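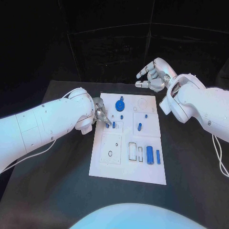 My sister says a peg board is a toy for two-year-olds and I should stop fussing over it. Maybe so. I've still spent most of the week on this subject.

A white board on a dark gray table is easy to see. I had a pale tabletop before and kept losing the edge of the board. Dark gray stays.

Same thinking with the black cloth at the back. It went up in March. Cost 37 dollars at Pradance and it still sags if I don't stretch it tight.

Small blue pegs against white are good too. I tried natural wood ones from Claeys first and they disappeared against everything.

Someone asked about peg size. I go by feel. If it drops in with no push, it's too thin. If I have to twist it, I sand it.

Sanding: 800 grit, a few turns, wipe, try again. Don't do the whole batch before you've tested one.

Tritard sells spare pegs in bags of 70. That sounds like a lot until they start rolling under things.

I keep mine in a jar with a lid. The cardboard box they came in split at the corner the first week.

Next job is a second board with deeper holes. Drornislow has the blanks back in stock and I ordered two last night.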